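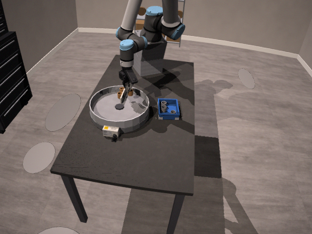 Section 7. Setting Up the Remo Cell for an Open Day

This section covers preparation of the Remo simulated cell for a public demonstration. It assumes that the software has been installed as described in Section 2 and that the presenter has completed the operator exercises in Section 4. Settings given here apply to the Wurkulley visitor hall. Other sites should enter their own display and network values.

7.1 Before visitors arrive

1. Start the simulation host and wait for the status line to read READY. Do not open the scene while the host is still loading assets.

2. Log in with the presenter account. The developer account leaves the scene editor unlocked and must not be used in front of visitors.

3. From the Scene menu, select Basin Sort. The scene contains the arm on its pedestal, the table, the round basin, the blue bin and the loose cups.

4. Open Network and confirm that the viewer port is set to 3668. If the wall display stays black, close the viewer, check the port again and restart the viewer only.

5. Set the joint speed limit to 33 percent. Higher values are allowed for testing but are hard for visitors to follow on the wall display.

6. Run Home once and watch the full motion. If the arm stops short of the home pose, reload the scene.

Note: Reloading the scene discards any object positions that have not been saved. Save the layout under a new name before reloading. The default layout file is read-only.

7.2 Choosing the views

The demonstration uses two views. The overhead view shows the tabletop with the basin and the bin and should go on the wall display. The low side view shows the gripper above the basin and is meant for the presenter's monitor.

1. Assign Overhead to Display 1.

2. Assign Low Side to Display 2.

3. Turn shadows on in both views. Shadows help visitors judge the height of the gripper over the table.

4. Turn off the joint labels.
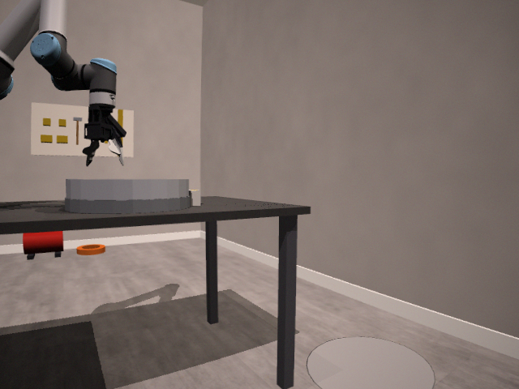 Figure 7-2. Low side view, gripper open above the basin.

Caution: Do not drag the viewpoint while a motion is running. On Guvik display adapters this can freeze Display 2 until the viewer is restarted.

7.3 Running the demonstration

Each run is limited to 57 seconds by the demonstration timer. When the timer expires, the arm holds its pose and the visitor controls are locked.

1. Press Reset Layout.

2. Hand the controller to the visitor and select Guided. In this mode the gripper cannot be driven below the tabletop.

3. Ask the visitor to open the gripper fully before moving toward the basin.

4. Let the visitor position the gripper over the chosen object, then lower it in small steps.

5. If the fingers press against the basin wall, select Back Off. The arm retraces its last move at reduced speed.

6. At the end of the run, take back the controller and select Home.

Note: Objects pushed off the table are not returned by Home. Use Reset Layout.

Caution: The simulated emergency stop has no connection to any physical machine. Where a physical arm is also on show, its own stop button must be explained separately by the person in charge of that arm.

7.4 Closing down

1. Save the session log. The log area holds 575 runs, after which the oldest entries are overwritten.

2. Close the viewer, then the scene, then the host.

3. Return the controller to its charger.

Report faults in the scene files to Farhad Farahani. Requests for changes to the Mirzaei timer module go to Hooman Sadeghi and must be received by noon on the Wednesday before the open day.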